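Community Help > Clubs and Student Projects > Robotics
Last updated: October

Robot arm drifts over the CPU socket, any ideas?

Hello all! I look after the Wallell student robotics club, and our project this term is getting an arm to work inside an old desktop tower laid on its side. We taught it the approach to the socket, and by the end of the session it's a good 2 mm out.

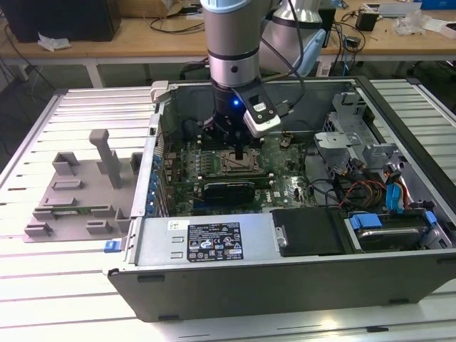 The students have redone the waypoints twice now (bless them) and they're getting a bit discouraged. Is it our program or the setup?

Evangelia Karagiannis

2 answers

Stanciu
Oh, we had this! Clamp the tower to the rails before anything else. Every light bump nudges the case along, and then all your points are off by the same amount.

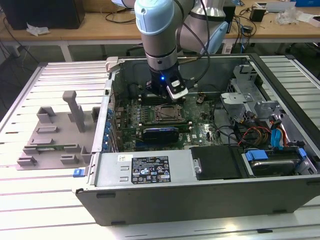 After that, teach one reference point on a corner of the chassis and measure everything from there. Let the arm warm up for 20 minutes too, and slow the last bit of the descent right down. Good luck to your crew!

Lellero
could be calibration

We use cookies to remember your settings. Accept or manage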